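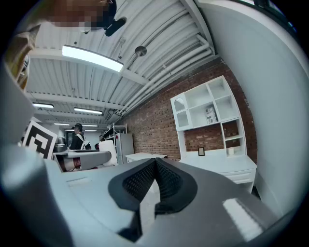 The white corrugated metal ceiling at the Khunthong works.

Khunthong Textile Finishing Extends Apprentice Program

Oct 1, 2018 – Khunthong has confirmed that its apprentice program in textile finishing will continue for a further 3 years. The current agreement with the Brusten Technical College was due to end with this year's intake. Both parties signed the new terms in August.

Under the extended agreement, nine apprentices will be admitted each year, one more than at present. Training is divided between classroom instruction at the college and paid work in the company's cutting, washing and packing departments. Applicants must be at least 18 years of age and must hold a school leaving certificate. Previous experience in the trade is not required.

"The program has given us skilled people who know our standards from their first day of full employment," said Ratree Onsri, Director of Personnel. "We are pleased that the college has agreed to continue on terms that suit both sides."

A total of 39 apprentices have completed the course to date. Several have moved on to supervisory posts, among them Montri Yensuk, who now leads the evening shift in the packing department.
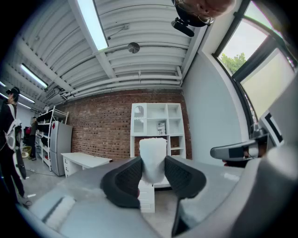 The course content has also been revised. Instruction in fabric inspection will be extended to eight weeks, and a new unit on folding and presentation has been added at the request of customers in the hotel trade. White goods receive particular attention in that unit, as a crumpled top edge, even a slight one like that on the soft-looking white piece shown here, is a frequent ground for return. Assessment will be carried out jointly by the college and by Zanele Engelbrecht, Head of Quality.

Travel costs for apprentices living outside the district will be met by the company – an arrangement that previously applied only in the first year.

Application forms are available from the college office and from the personnel department at Khunthong. Completed forms should be addressed to Boonmee Sombatkul, Program Coordinator. Applicants selected for interview will be notified by letter.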